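7/18/24, Sildale. For immediate release.

# Gurnura opens its practice kitchen to anyone who fancies teaching a robot

Right, I've been told a press release should sound like a press release, but I run the teaching side at Gurnura and I asked if I could write this one myself. So hello! We've got news, and I've been itching to share it since January.

From today, Serrano is open to everyone. Serrano is our simulated kitchen, the place where people show a robot arm how to do small household jobs by steering it themselves with a pair of hand controllers. Until now you had to come to our office in Sildale and sit at one of our desks. Now you can log in from home, pick up the controllers (or a plain old gamepad, we've made that work too) and have a go.

The idea is dead simple. You drive the arm through a job once, we save everything you did, and the robot learns from lots and lots of goes like yours. We call each one a demonstration. The opening set has 1,889 of them, spread over 40 jobs, and you can download the lot without filling in a form. Of those, 574 are jobs with long-handled tools, and those are the ones I want to bang on about, as they gave us the most trouble and I've grown very fond of them.

A long handle is a pain to steer. You tilt your wrist a tiny bit and the far end swings off somewhere daft. Our early users kept grabbing too soon, so we moved their main view down to the gripper, looking out between the fingers. It feels odd for a few minutes and then it clicks, and you start lining things up by the gaps on either side!

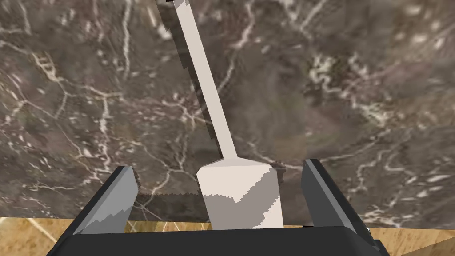 *Gripper-level view in Serrano: a pale, long-handled tool between the two fingers, with the marble wall behind.*

I do love that marble. We change the walls and worktops between jobs so that the robot doesn't get too attached to one kitchen, and people have started sending us requests. The shadows are still a bit jagged, I know. We've kept the graphics light so that Serrano will run on an ordinary laptop, and smoother shadows are on the list for the next update.

We also had help from Stedside, the training centre down the road, whose students put in nearly 700 hours of steering over the spring. They told us off about the menus (fair enough) and asked for a redo button, which you'll now find under your left thumb. They also wanted a slow mode for the fiddly last bit before the fingers close. That one's in as well, and I use it all the time.

If you'd like to join in, you'll need a laptop, a controller and a bit of patience. New accounts start with three warm-up jobs, and after that you can pick whatever you like from the board. Bad goes are welcome too, by the way. Just mark them as misses when you save and we'll file them separately.

Journalists and teachers can book a guided session through the Gurnura press desk, either online or in Sildale, where there's a spare set of hand controllers and usually some cake.

**Ends**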